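The Robot That Stacks Cups
A visit to the open day at Laltdale

If you walk into the robot lab at Laltdale hoping to see lasers, bring a snack and lower your hopes. On open day in February, the longest line was for a table with two cups on it.

The table is not in the room, either. It lives inside a computer. The robot does too, and so do the cups, one green and one a purply blue. This is called a simulation. A simulation is a pretend place that follows real rules, so if a pretend cup gets knocked over, it falls the way a real one would. The difference is that you don't have to crawl under the furniture to get it back.

The job sounds like something you did as a baby, and were probably clapped for. Pick up the green cup. Put it inside the blue cup. Done.

Zhuoran Meng, who runs the cup table, lets visitors guess how hard it is before she starts the program. Most kids from Presville School said "easy." One said "my brother couldn't do it," but her brother was standing right there and they had to be separated. 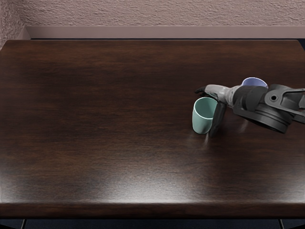
So why is it hard? Think about what happens when you pick up a cup. Your eyes find it. Your hand opens to the right size before it arrives. Your skin feels the cup and tells your muscles, "That's enough squeezing, thanks." You do all of this while talking about something else.

A robot has to be given each of those steps, or has to learn them. It needs to work out where the cup is. It needs to move its arm there, and an arm has a lot of joints that all have to agree. Then it has to close its fingers. Too soft and the cup slips. Too hard, or a bit too far to one side, and the cup slides off across the table like it has somewhere better to be.

The robot at Laltdale is run by a program called Hao. Hao learns by practice, the same way you learned to ride a bike, only with no knees to scrape. It tries, it gets a score, and it tries again. Before open day it had practiced 1,000 times. If you practiced anything 1,000 times your family would ask you to stop, but Hao's family is a computer in a closet and it never complains.

Then came the test. Out of 100 tries, Hao got the cups stacked in 81. That's a solid B minus. The other tries ended in all the ways a cup can let you down. It fell over, or rolled, or got set down very carefully next to the place it was supposed to go.
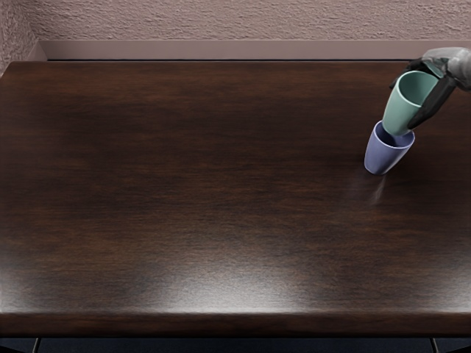 Laltdale Junior Science - Issue 2 - page 2

Getting the green cup to the blue one is only part of the work. The bottom of one cup has to go into the top of the other, and the bottom is narrower than the top, which helps. That shape is called a taper. It gives the robot a little room to be wrong. Try it at home with two cups that taper, then with two mugs that have straight sides, and see which pair makes you crabby.

Châu Mạc, who teaches the robot classes at Cutholm, asked the visitors what the robot should do if the cups touch at a bad angle. The best answer was "wiggle it." Grown-up engineers have longer words for this, and they get paid to use them, but wiggling is a real part of how robots put things together.

Somebody always asks why the lab doesn't just use real cups. They will, later on. A simulation is good for the early part of learning, when the robot is at its worst. The computer can run lots of practice tables at the same time, day and night, and put every cup back with one click. A real arm is slow, costs a lot of money, and can break itself by bumping into things. Moving the lesson from the pretend table to a real one is its own puzzle, though. Real cups can be sticky. Real lights flicker. Real visitors lean on things after being asked not to.

Words to know

Simulation - a pretend place inside a computer that follows rules from the real world.
Gripper - the part of a robot that holds things, like your fingers.
Joint - a place where an arm bends or turns. Your elbow is one.
Taper - to get narrower toward one end.

Try it yourself

Find a friend and two plastic cups. Close your eyes and let your friend be the program. Your friend may only say "left," "right," "up," "down," "forward," "back," "open" and "close." See how long it takes you to get one cup into the other, and whether you are still friends when you finish.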